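Ticket 319 — Water heater app reports "leak detected", no leak found
Product: Heltar under-sink water heater, with Trernel leak sensor
Opened by: Catherine Galbraith
Status: Open (closed once by support, reopened by me)

Saturday, July 18, 2026

I'm reopening this. The last reply said the alarm "should clear itself after the firmware update". It didn't. I ran the update, got the green check mark in the app, and the alarm came back that night. It has now gone off 12 times, and I've yet to find a drop of water under there.

Bathroom sink, the one the heater feeds:

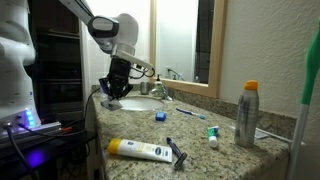
Sink basin and granite countertop.

What I've tried so far:
Dry paper towel under both supply lines overnight. Dry in the morning.
Tightened the fittings by hand. No change.
Moved the sensor to the kitchen for 4 days. No alarms.
Moved it back. Alarm the first evening.

Your agent Abdel Rahman suggested condensation. Maybe, but the same sensor sat in the same spot from November until the update before this one without a peep, and I doubt the pipes learned to sweat in between. He also suggested I buy the newer sensor. I'd like to hear why that one would behave any differently before I pay for it.
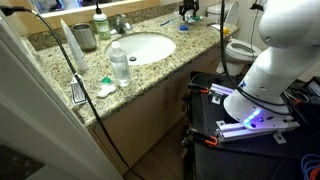

The other thing I don't buy is the "signal interference" theory from the Zaltolholm help desk. If the signal were dropping, I'd expect an offline warning, and the log doesn't show any. It shows "wet" for 3 minutes, then "dry", then nothing until the next one — usually after the heater has finished a cycle.

Please tell me what reading counts as "wet", and whether the update changed it. Please don't send me the reset instructions again. I've done the reset.

Alarm log attached. Leave this ticket open until I confirm.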